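Press release

Fendeck questions "handmade" labels on vintage-style storage crates

Homeware retailer Fendeck has asked its suppliers to stop calling wooden crates and trugs "handmade" unless they can say who made them and where. The firm went through the product pages of 191 crates, trugs and hampers offered to it for the coming season. Only 25 named a workshop.

The rest leaned on words that sound good and promise little. "Rustic" was everywhere. "Traditional" turned up on crates held together with staples. Several listings said "sustainable wood" with no mention of the kind of tree, the country it grew in or any scheme that had checked it. One crate was sold as "aged" on one line and "brand new design" on the next.

Fendeck does not claim to be above all this. Its own spring catalogue used "farmhouse quality" on a fruit crate, and when a customer wrote in to ask what that meant, the buying team had no good answer. The phrase has been dropped.

"We have been told for years that shoppers want a story with their storage box," said a spokesperson for Fendeck. "Maybe they do. We would like to see the box hold a few bags of potatoes first. A printed hen on the side does nothing for the joints."

From May, every wooden storage product sold by Fendeck will carry a plain card. It will give the type of wood, the type of fixing, the weight the crate is meant to carry and the country where it was put together. If the supplier does not know one of these things, the card will say "not known". Fendeck expects a fair number of cards to say just that in the first few months.

Two ranges are ready for the new cards. The Wevima range of stacking crates is pine with screwed corners. The Llorente trug has a steamed ash handle and comes in two sizes. A third supplier, Clarketti, has asked for more time to trace the wood in its egg crates, and those will stay off sale until it has done so.

Fendeck also asked shoppers what they thought. Of the 1,359 who replied to a short survey sent with their orders, 1,097 said they had bought a "vintage" item in the past year. The firm warns against reading much into this. People who fill in surveys about crates may well be people who buy a lot of crates.

Prices will not change as a result of the new cards. Nor does the firm expect them to put an end to loose wording across the trade, where a good adjective is still cheaper than a good hinge.

Trade buyers can ask for a sample card and the list of questions sent to suppliers through the Fendeck press office, open until 4.30 pm on working days.

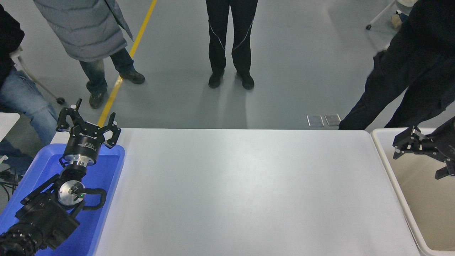
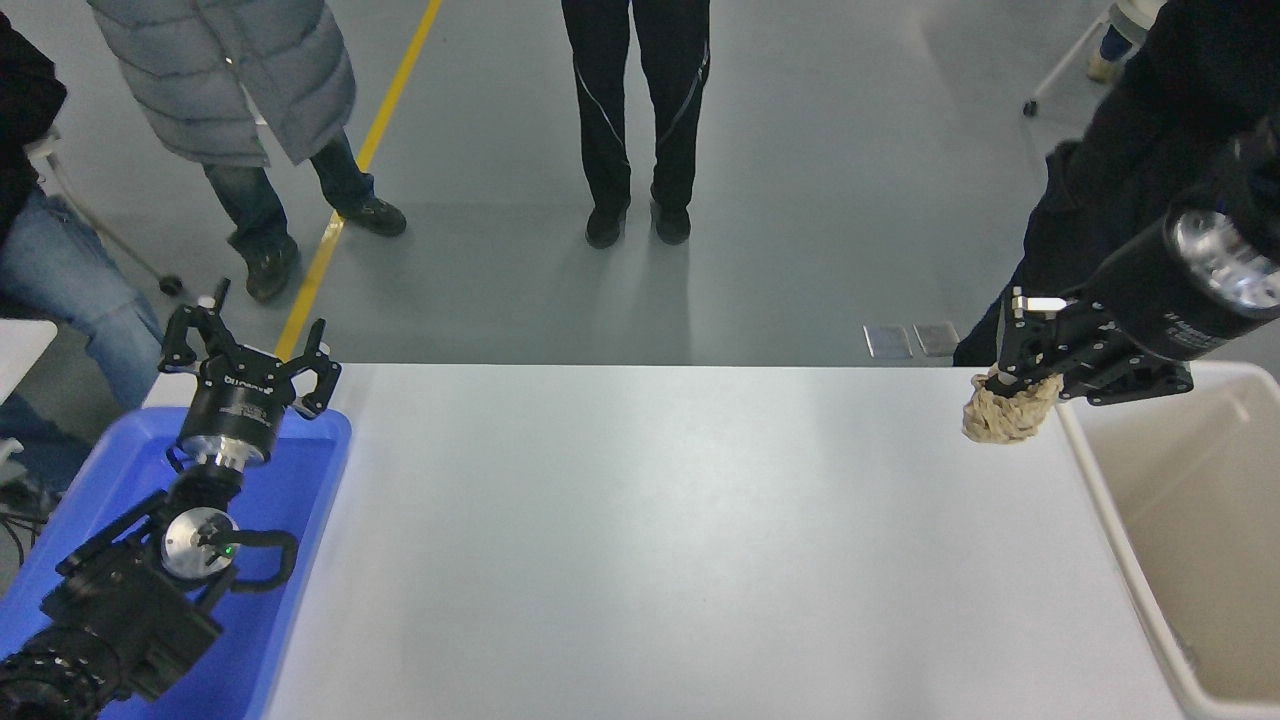 Both pictures: long white table, with a blue plastic container at the left-hand end.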